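Ata da reunião de acompanhamento do módulo Gronance

Reunião ordinária do grupo de eletrônica e firmware
Mês de referência: novembro
Início: 14h10
Local: sala de reuniões do edifício Manole

Presentes: Ok-hee Chae (coordenação), A-yeong Chae (firmware), representantes da montagem e do setor de compras. A Cotthorpe participou por videoconferência até o fim do ponto 3.

Aprovação da ata anterior

A ata anterior foi aprovada com uma correção: onde se lia "alimentação de 5 V na placa adaptadora", passa a constar "alimentação de 3,3 V na placa adaptadora, com regulador na placa principal". A correção foi pedida pela montagem.

1. Barramento SPI e leitura do sensor de umidade

A-yeong Chae apresentou o estado do driver. A leitura do sensor de umidade e temperatura pelo barramento SPI está estável na placa de desenvolvimento, mas apresenta erros de CRC na placa Gronance revisão B quando o cabo plano longo é usado. Com o cabo curto os erros não foram reproduzidos.

Discutiu-se se o problema é do cabo ou da terminação. A montagem informou que a revisão B saiu sem os resistores em série nas linhas de clock e de dados, que constavam do esquema mas foram marcados como opcionais na lista de materiais. Ok-hee Chae pediu que a marcação seja retirada da lista ainda nesta revisão.

Ficou decidido montar 3 placas com os resistores e repetir o ensaio com os dois cabos. A-yeong Chae vai acrescentar ao firmware um contador de erros de CRC, legível pela porta serial, para que o ensaio possa ser feito sem analisador lógico.

2. Modo de baixo consumo

O consumo em repouso está acima da meta. A-yeong Chae explicou que o microcontrolador entra em suspensão corretamente, mas o sensor permanece ativo porque o pino de habilitação compartilha a linha com o LED de estado. Foram discutidas duas alternativas: separar as linhas na revisão C ou desligar o sensor por comando antes da suspensão.

A segunda alternativa não exige mudança na placa e foi aceita para os protótipos. O tempo de retomada do sensor precisa ser respeitado antes da primeira leitura válida, e o firmware atual não o faz. A alteração fica registrada como pendência do firmware. A separação das linhas entra na lista de mudanças da revisão C.

A Cotthorpe perguntou se o intervalo entre leituras pode ser configurado pelo cliente. A resposta foi afirmativa. O valor padrão continua em 900 segundos e é gravado na memória não volátil. A Cotthorpe pediu que o manual indique o comportamento após perda de alimentação, ponto hoje omisso.

3. Compatibilidade com o conector da Brekar

A Brekar alterou o conector da placa adaptadora de 8 para 7 vias, eliminando o segundo terra. O setor de compras recebeu o desenho novo e o distribuiu antes da reunião. A montagem não vê impedimento mecânico, mas observa que o chicote atual deixa de servir e que há estoque do modelo antigo.

Ok-hee Chae considera que a retirada do segundo terra pode agravar o problema tratado no ponto 1 e pediu que a Brekar seja consultada antes de qualquer compra. O lote previsto é de 2000 conectores. A compra fica suspensa até a resposta por escrito.

A Cotthorpe não usa a placa adaptadora nos seus equipamentos e não se opõe à mudança. Deixou a reunião ao fim deste ponto.
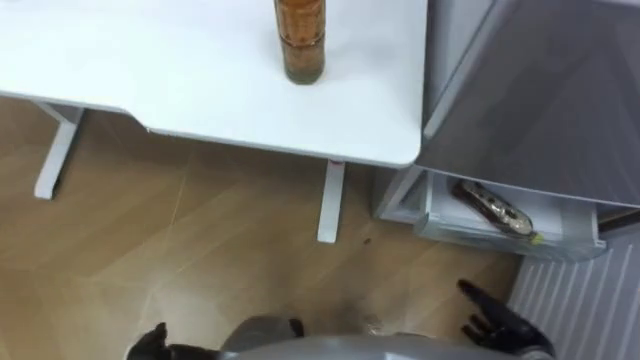
4. Biblioteca e exemplos

A biblioteca do módulo tem hoje dois exemplos: leitura única e leitura contínua. A montagem pediu um terceiro, com leitura em rajada e gravação em cartão, por ser o caso que mais gera dúvidas no suporte. A-yeong Chae tem uma versão parcial e vai concluí-la depois da alteração do ponto 2.

Houve discordância quanto aos nomes das funções. Os atuais misturam inglês e português. Decidiu-se passar tudo para o inglês na próxima versão e manter os nomes antigos como sinônimos durante uma versão, com aviso de compilação. Os comentários do código permanecem como estão.

5. Documentação

A tabela de registradores do manual não corresponde ao firmware em dois endereços. A-yeong Chae envia a tabela correta à coordenação, que atualiza o manual. Será incluído também o parágrafo pedido pela Cotthorpe no ponto 2. O diagrama de ligação com a placa adaptadora não será alterado enquanto a questão do conector estiver aberta.

Encaminhamentos

Montagem: montar as placas com resistores em série e repetir o ensaio com cabo curto e cabo longo.
A-yeong Chae: contador de erros de CRC; desligamento do sensor antes da suspensão; espera na retomada; tabela de registradores; exemplo de leitura em rajada.
Compras: consultar a Brekar sobre o segundo terra e levantar o estoque do chicote antigo.
Ok-hee Chae: lista de materiais da revisão B, lista de mudanças da revisão C e atualização do manual.

Outros assuntos

A montagem pediu que as placas devolvidas pelo suporte cheguem com a versão do firmware anotada na etiqueta. O pedido foi aceito.

A próxima reunião será marcada pela coordenação quando houver resultado do ensaio do ponto 1.

Encerramento às 15h40. Ata lavrada por Ok-hee Chae.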